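The quiet comeback of the office blind

My grandmother kept blinds in every room of her house, and on Saturday mornings (well, every morning in July, when the dust blew in from the lane) it was my job to go along the slats with an old sock on my hand. I grumbled all the way through it. Now I have blinds of my own, and I find I'm rather fond of the job.

Offices fell out of love with them for a good long while. Everything had to be open and bright, and people squinted at their screens until teatime and went home with sore heads. Brisa Cárdenas, who has been fitting out workplaces at Rosales for longer than she cares to say, remembers ripping out 800 blinds in a single summer. "Lovely things, some of them," she told me over a very large pot of tea. "We put half of them back later!"

What people missed, she thinks, was being able to choose. A curtain is open or it's shut, but a slat can be tipped a little, so you keep the daylight and still have a bit of peace while you're on the telephone. Pale greys are what most of her customers ask for these days, and thin slats on glass partitions are her own favourite.

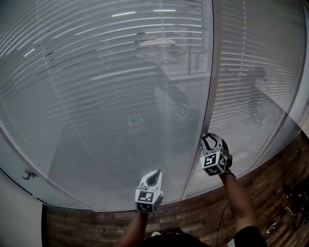

Looking after them

Jirayu Thaweesak cleans blinds for a living and has a soft spot for the neglected ones. He starts at the top with the slats nearly closed, dusts along their length, then turns them over and does it all again. Kitchens need a drop of washing-up liquid in warm water, wrung out well. He charges by the window and will happily stay for a biscuit, and he tells me the cords nearly always go before the slats do, so it's worth keeping a spare length in a drawer somewhere.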